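Grirex Hand-Held Gripper Kit – Sink Set
README and data card, release 3
Last edited 18/10/2019

Summary

The Sink Set is the sample recording that ships with the Grirex kit. It is meant for buyers who want to check file layout, camera coverage and marker tracking before ordering, and for labs that already own the kit and need a known-good set to test a pipeline against. It is too small to train a useful policy on.

All recordings were made in the Stangate hall by operators using hand-held grippers at portable sink stations. No robot executes the tasks in this release. Converted trajectories for the Overgaard arm are a separate download and are not covered by this card.

What is in the kit

- 2 hand-held grippers, left and right, each with a built-in wide-angle camera
- fiducial marker mounts
- finger pads, fitted, plus one spare pair
- head camera with strap
- cable set and recorder
- Jandudeo export tool, command line only

The finger pads are dark with a mesh texture. They grip sponges and small bottles well enough at the default spring setting. Replace a pad when the texture is worn smooth at the tip; a worn pad changes slip behavior and makes older and newer episodes hard to compare.

The gripper camera looks out between the fingers, so both pads and part of the housing stay in view at all times. Crop masks for the housing are in /calib/masks. Do not mask the pads. Several users have done this and then reported that contact labels fail to load, which is the expected result.
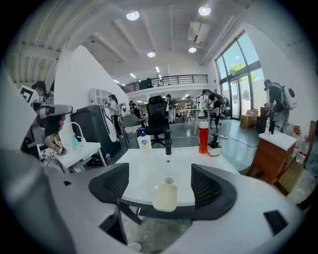 Tasks

Each episode covers a single instruction. Instructions were read aloud to the operator before recording and are stored as text in episode.json.

1. Pick up the sponge from the basin and place it on the rim.
2. Wipe the basin with the sponge.
3. Move a bottle from one side of the faucet to the other.
4. Hand an object from the left gripper to the right gripper.
5. Carry an object from the sink to a side table.

Maximum episode length is 90 seconds. Longer attempts were stopped and dropped. Failed attempts under the limit are kept and flagged with success = 0. The flag was set by one reviewer and has not been double-checked for task 4, where the definition of a completed handover changed partway through. Use the flag for task 4 with care.

Station layout was not standardized. Sinks differ in shape and bottles move between sessions. Faucet color also varies. This was a deliberate choice for the sample set; the paid sets have a fixed layout option.

Camera streams

head/ – one stream per operator, looking down over the work area
left/ – left gripper camera
right/ – right gripper camera

The three streams share a clock. Frame drops are listed in drops.csv and are not filled in. If your loader needs equal frame counts, run the export tool with the pad option, which repeats the last good frame.

The head camera catches the operator's own forearms and shoes, and often the stations on either side. Neighboring operators' markers can therefore appear in the same frame. Filter by marker ID before pose estimation. IDs for each operator are in session.json under own_markers.

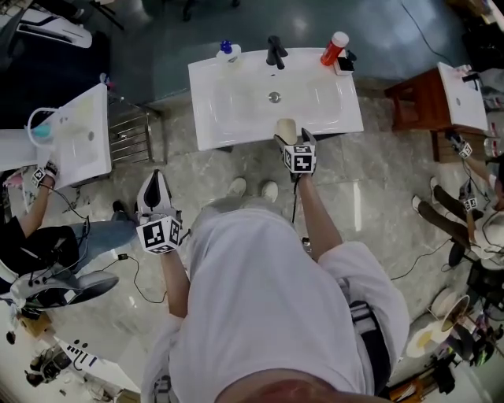 Head stream at a sink station. Right gripper closed on a beige object, left gripper lowered; a marker cube at the base of each.

The gripper streams have strong fisheye distortion. Intrinsics are supplied for the fisheye model only. Pinhole intrinsics were included in the first release and have been removed, as the fit toward the corners was poor. If you need rectified frames, the export tool will produce them at reduced field of view – expect to lose most of the housing and some of the ceiling.

When the operator lowers the gripper or tilts it back between tasks, the camera picks up the whole hall: ceiling lights, windows, furniture, other people. These segments are labeled idle. They are left in because they help with relocalization, and because exposure changes toward the windows are a fair test of any tracker. Drop them with the skip-idle option if you only want manipulation. 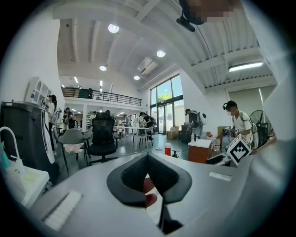 Gripper stream, view across the hall, finger assembly at bottom center.

Privacy

Faces close to the gripper cameras are pixelated. The blur is applied per frame by a detector and then checked by hand at reduced speed. Report missed faces to Caroline Rotich with session and frame number and the segment will be pulled. Audio was not recorded.

Known problems

- Close focus. Small objects held deep in the notch between the pads are blurred in the gripper stream. Shape is usually recoverable, fine texture is not. Use the head stream for object identity.
- Glare. Glossy sink surfaces blow out in some daytime episodes. Exposure was left on automatic.
- Cables. Recorder cables cross the floor and sometimes the work surface. They are not annotated.
- Drift. In 20 episodes the gripper pose drifts while the marker is out of view. These are listed in drift.txt. Head and gripper video for them is fine.
- Sleeves. Loose clothing can cover a corner of the gripper stream. There is no label for this.
- Handedness. Two early sessions had left and right swapped in the folder names. Fixed in release 3. If you have a cached copy, check the hash.

Handling notes for kit owners

Charge the recorder fully before the first session. Attach the marker mount last, after the cable is seated, and do not twist it by the printed faces. Run the calibration routine each time a mount has been removed, including when it goes back on in the same slot. Wipe the pads with a damp cloth and let them dry flat. Solvents will lift the mesh from the backing.

A gripper can be set down on its side between episodes. Setting it down on the pads for a long break leaves a dent that takes a while to recover.

Keep recording through pauses if they are short. Stopping and restarting the recorder forces a new clock sync, and the export tool treats the result as a new session. 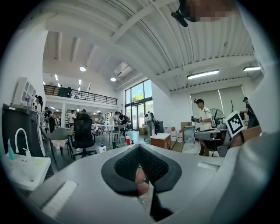
Decha Thaweesak reports that the skip-idle option cuts too late on task 5, leaving the first part of the walk back to the sink in the manipulation segment, and asks for a threshold setting in place of the fixed one. He also found the fisheye intrinsics usable as supplied on his own pair of grippers, with no refit needed. The threshold is planned for the December export tool. Until then, trim task 5 by hand using the gripper closure signal in state.csv.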